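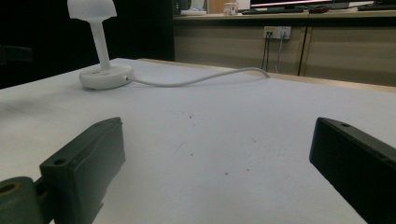

*Table lamp, round base, cable run to the right.*

## Lighting, table set 2

Fittings at the Tamero flat, listed in May and revised November 22, 2024. The lamp is entry 14 on the Kiiskinen inventory.

- Shade: dome, translucent white
- Stem: slender, white
- Base: flat disc, port on the side
- Cable: thin, white
- Table: matt white top, light wooden edge at the back

Faint specks and smudges on the tabletop. Wipe down before the next entry.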